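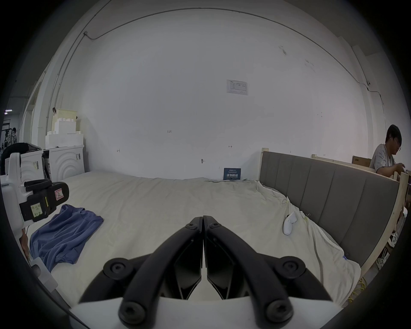 Hand-held gripper over the bed, blue T-shirt on the sheet.

1/ I've been asked to sign off on a purchase plan for laundry folding and I have questions. The quote from Sollden covers 4 hand-held grippers. It does not cover spare fingers, cables, or the hours of whoever is holding the things.

2/ Every vendor deck I got in April has the price of the hardware in big type and the labor in a footnote. Layug at least puts labor on page two. Lununix doesn't mention it.
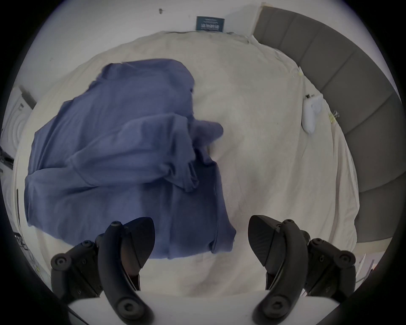 3/ and labor is where the money goes. Our draft budget has 189 paid hours for one garment type. Shirts. Somebody has to pick up a shirt, put it down, mess it up and start over, and I can't find a line for breaks.

4/ Aurélien Brunet on our side says the hours drop once people get the hang of it. Maybe. I asked for a number from the Fellisgate site and got a paragraph about enthusiasm. 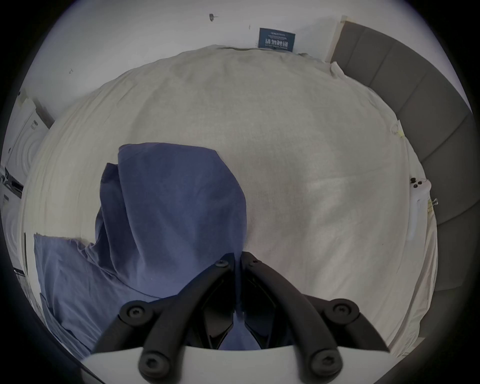 Budget notes: soft goods

5/ Cloth is the part I trust least. A box keeps its shape while you argue about it. A blue shirt in a heap is a different shirt every time you drop it, and the plan prices it exactly like a box.

6/ The Sollden quote also assumes 97 percent uptime. For what, exactly? The grippers? The people? The Wi-Fi? I wrote back asking. The answer was a link to the same PDF.

7/ Spares, by the way, have a lead time of 17 days. So if a finger goes in week one we're down a station for over two weeks, and I'm supposed to believe that 97.

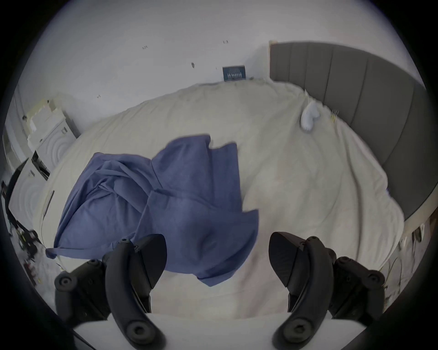 8/ What I'd approve today: two units, one spare set of fingers for each, a month of wages, and a written target we agree on before anyone opens a box. Then we look at the other two.

9/ What I won't approve: the three-year service plan. It costs more than replacing both units, and it excludes "wear from textiles." Read the exclusions before you sign, folks.

10/ Sollden wants to get on a call at 4 p.m. I've asked them to bring the parts list.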